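Section 4: Installing and Commissioning the Mudow Ceiling Fan Controller

4.1 Before you start

The Mudow controller replaces a standard wall switch and operates one ceiling fan with or without a light kit. It fits a single-gang box with a minimum depth of 2-1/2 inches. Boxes that already hold a second device must be replaced with a two-gang box before installation.

Check that the following are in the carton:

Controller body with four attached leads
Wall plate and sub-plate
Two 6-32 mounting screws
Canopy receiver with antenna lead
Wire connectors, bag of 10
Balancing clips and adhesive weights

You will also need a non-contact voltage tester, a flat-blade screwdriver, a No. 2 Phillips screwdriver, wire strippers and a stepladder rated for your weight plus the weight of the fan.

CAUTION: Turn off power at the breaker panel. Turning off the wall switch does not remove power from the box. Test every conductor in the box before touching it.

CAUTION: Do not use the controller with a fan that has its own built-in DC motor drive. Damage to the drive will result and is not covered by the Budico limited warranty.

4.2 Wiring the wall controller

1. Remove the existing wall plate and switch. Leave the wires attached until you have identified the line conductor.

2. Restore power, identify the line conductor with the tester, and mark it with tape. Turn the power off again and confirm that it is off.

3. Disconnect the old switch. Straighten the conductors and strip each one to 1/2 inch.

4. Connect the green lead to the bare or green ground conductor.

5. Connect the white lead to the neutral bundle. The controller will not operate without a neutral. If the box has no neutral, stop and have one run by an electrician.

6. Connect the black lead to the marked line conductor.

7. Connect the red lead to the conductor going to the fan. If separate conductors serve the fan and the light, join both to the red lead. The canopy receiver separates the two functions.

8. Tug each connection. Fold the wires into the rear of the box, set the controller in place and drive the mounting screws until the sub-plate is flush with the wall. Do not overtighten. A bowed sub-plate will cause the buttons to stick.

Note: In houses with aluminum branch wiring, the supplied connectors must not be used. Use connectors listed for joining aluminum to copper.

4.3 Installing the canopy receiver

1. Lower the fan canopy and support it on its hook. Do not let the fan hang by its wires.

2. Set the code switches in the receiver to match those in the wall controller. Both units ship with all switches in the OFF position. Change at least one switch if another Mudow unit is installed in the same building.

3. Slide the receiver into the hanger bracket with the flat side up.

4. Connect the input side: black to black, white to white.

5. Connect the output side: black to the fan motor, blue to the light kit, white to the common white conductors. If the fan has no light kit, cap the blue lead.

6. Route the antenna lead away from the motor wires and let it rest on top of the canopy. Do not cut it or wrap it around the downrod.

7. Raise the canopy and tighten its screws by hand, then a quarter turn with the screwdriver.

Note: Bracket adapter Stefanou 144 is required for sloped ceilings. It is sold separately. Follow the sheet packed with the adapter for the order of the washers.

4.4 First power-up

1. Set the fan pull chain to HIGH and the light pull chain to ON. Leave both chains in these positions from now on.

2. Turn on the breaker. The indicator on the wall controller blinks amber while the receiver starts, then turns steady green.

3. Press and hold FAN and LIGHT together for five seconds. The indicator turns blue.

4. Release both buttons. The receiver runs the fan at each of its speeds in turn and stores the motor profile. Stay clear of the blades until the indicator returns to green.

5. Press FAN once for low, twice for medium and three times for high. Hold FAN for two seconds to stop the blades.

6. Press LIGHT to switch the light. Hold LIGHT to dim, release at the desired level.

If the indicator turns red during step 4, the motor load is outside the permitted range. Turn off the breaker and check the output connections before trying again.
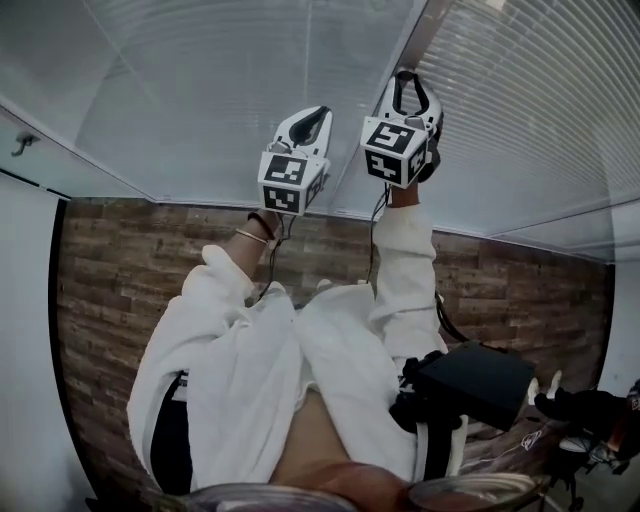
4.5 Balancing

A small amount of blade movement is normal on high speed. Balance the fan if the canopy moves against the ceiling or if the light kit swings.

1. Turn the fan off and wait for the blades to stop.

2. Tighten all blade screws and blade arm screws.

3. Measure from the ceiling to the tip of each blade at the same point in its rotation. Correct any difference greater than 1/8 inch by gently bending the blade arm.

4. Place the balancing clip on the rear edge of one blade, midway along its length. Run the fan on high and note the movement. Repeat for the remaining blades.

5. Return the clip to the blade that gave the least movement. Move it in and out in short steps until the movement is at its lowest.

6. Fix one adhesive weight on the centerline of the blade, level with the clip. Remove the clip.

4.6 Fault codes

The wall controller reports faults by blinking red. Count the blinks between pauses.

One blink: no reply from receiver. Check the code switches and antenna lead.
Two blinks: motor overload. Check that the blades turn freely.
Three blinks: receiver too hot. Turn off the fan and allow it to cool for one hour.
Four blinks: light load too high. Fit lower-wattage bulbs.
Steady red: internal fault. Replace the controller.

To clear a fault, hold LIGHT for ten seconds. Stored speed and dimming levels are kept. The motor profile is erased and step 3 of section 4.4 must be repeated.

4.7 Replacement parts

Order by part number from any Roloter parts counter.

313 Wall plate, white
457 Canopy receiver with antenna lead

The balancing kit is not stocked as a separate item.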